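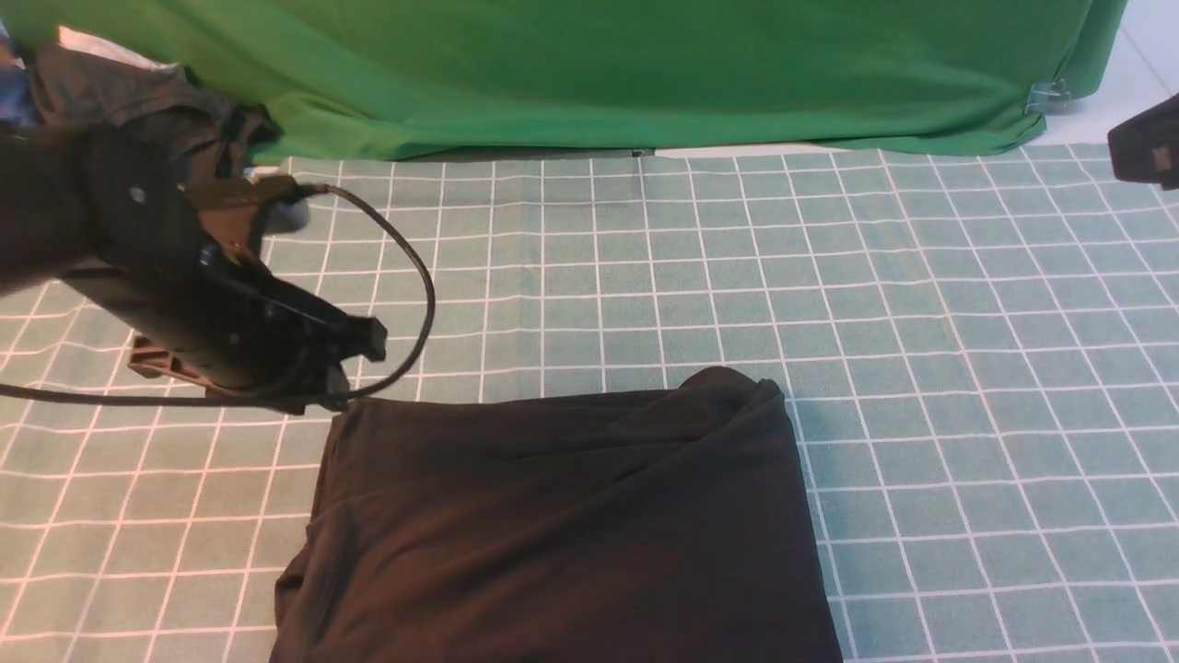

Nuren 家用空气检测仪(二氧化碳+温湿度)

先说我是谁。我叫 Esi Sulemana,这个小店的选品、拍图、写字、回消息基本都是我。这个检测仪我自己家里放了一台,店里放了一台,用到现在快一年了,所以这一页写得有点长,您挑着看就行。

我为什么会卖这个东西?起因特别简单。家里一到冬天就轮流感冒,老大好了老二接上,老二好了我接上(每年都是我最后一个好,气人)。去年我妈也过来住,她年纪大,又有慢性支气管炎,我就开始琢磨家里通风这件事。那阵子看了不少讲呼吸道病毒怎么传播的文章,看来看去,都绕不开"室内空气"四个字。可是窗户开多久才算够?开一条缝行不行?我心里完全没数。后来朋友 Mawuli Tsikata 给我寄了一台 Nuren,说你先看看数字再说。

插上电的第一个晚上我就吓了一跳。卧室关着门睡两个人,早上起来屏幕上的数字比睡前高出一大截,怪不得老觉得闷!从那以后我们家睡觉门都留一条缝,早饭前开窗,连孩子都学会了看颜色,变黄了就自己跑去开窗户。

它能测什么

二氧化碳浓度、温度、相对湿度,就这三项。没有甲醛,没有 PM2.5,您要是刚装修完想测甲醛,这台不合适,别买错了。

二氧化碳这一项用的是红外传感器,会直接去测空气里的二氧化碳。市面上有些很便宜的机器,屏幕上也写着二氧化碳,里面装的却是别的气体传感器,喷一下酒精或者炒个菜,数字就乱跳。您货比三家的时候,记得问一句传感器是哪一种。

数字怎么看

屏幕左边有一条色带,绿、黄、红。出厂设定是 800 以下绿色,超过 1200 变红,中间是黄色,单位都是 ppm。这两个界限可以在菜单里自己改,我家改得严一点,有老人嘛。

室外空气一般是四百多,所以您把窗户全打开,它也不会归零,不是坏了。人在屋里呼气,数字就往上走,人越多、门窗越紧,走得越快。它反映的是这间屋子里换气够不够。

有一件事我必须讲清楚,因为每个月都有人来问:这台机器测不出病毒,也测不出谁感冒了。数字绿着,不等于屋里没有传染的风险;家里有人发烧咳嗽,该戴口罩戴口罩,该分房睡分房睡,该打的疫苗照打,该看医生就去看。它不是医疗器械,我也不会跟您说它能防病。

还有,开着空气净化器的时候,二氧化碳该高还是高。净化器滤的是颗粒物,滤不掉二氧化碳。老有人跟我说净化器开了一夜数字没下来,是不是机器不准……准的,开窗就下来了。

放在哪儿

第一次用,照着下面来:

1. 放在人坐着或躺着时差不多跟头一样高的地方,书架、床头柜都可以。
2. 离窗户、空调出风口和暖气远一点,别对着脸吹气(孩子最爱干这个,一吹就爆红)。
3. 通电以后等 8 分钟再看数字,刚开机的读数不算数。
4. 衣柜里、叠好的衣服堆里都别塞,侧面的进气孔要露出来。
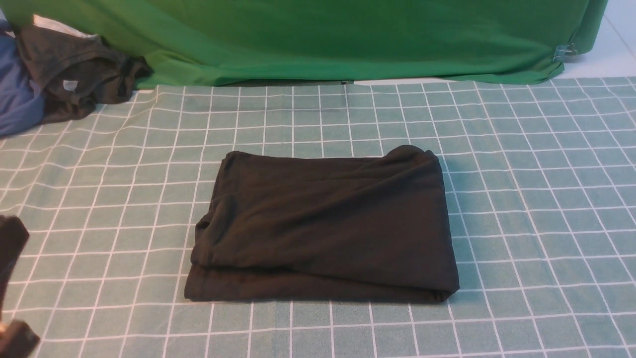 5. 每 4 个月校准一次:拿到阳台或者户外阴凉处,长按侧面的按钮,听到两声短响就放下,人走开,等屏幕上的进度条走完。

第五步很多人会忘。我自己也忘过,忘了大半年,数字整体偏高,我还以为是我们家房子的问题呢。

规格

型号:Nuren 桌面款
重量:194 克
供电:USB-C,也可以用内置电池
电池续航:34 小时(每五分钟测一次的模式)
显示:墨水屏,夜里不发光
提醒:蜂鸣,可以关
记录:可查看最近七天的曲线
颜色:白、浅灰
盒内:主机、充电线、背面支架、中文说明书

没有配充电头,您家里抽屉随便翻一个手机的就行。

和 Curitz 那款怎么选

Curitz 我们也卖,比这台贵一些,可以连手机,数据能存很久。要是您人在外面上班,想随时看看爸妈屋里的情况,买 Curitz。要是就图抬头看一眼,不想再装一个软件,Nuren 够了。我妈那个房间放的就是 Nuren,她连手机都懒得拿,色带倒是看得懂。

买过的人怎么说

Fiifi Ansah:办钢琴课的小教室用,以前一下午四个学生连着上,到最后一个孩子直打哈欠,我还以为是我讲得无聊。现在课间开窗。扣一星给蜂鸣声,太尖了,第一天就关掉了。

Hrvoje Dimitrov:数字跟单位里那台专业的差得不多,我满意。支架有点松,垫了张纸片。

Tetteh Bonsu:五月买的,天热一直开窗,基本都是绿的,觉得白买。入冬以后才知道用处,尤其是晚上。

支架松的事情我跟厂家反映过了,新到的这一批紧了不少。要是您手里是老批次,给我留言,我补寄一个,不收钱。

常有人问的

能放车里吗?能用,但是夏天别把它留在车上晒,电池受不了。

浴室呢?不行,水汽太重,传感器会受潮。

晚上睡觉能一直插着吗?可以,我家就是一直插着的。

孩子的学校能带吗?先问老师。有位妈妈给整个班买了一台,老师很欢迎,挂在讲台旁边,蜂鸣关掉就好。

发货和售后

下午三点以前下单当天寄出,走 Sestomia 快递,偏远一点的地方会慢一两天。收到以后十五天内不喜欢可以退,盒子请留着。保修两年,摔的和进水的不在里面。

要发票的在备注里写抬头。要送人的也写一声,我会把价格单抽掉,包装纸目前只剩深蓝色的了。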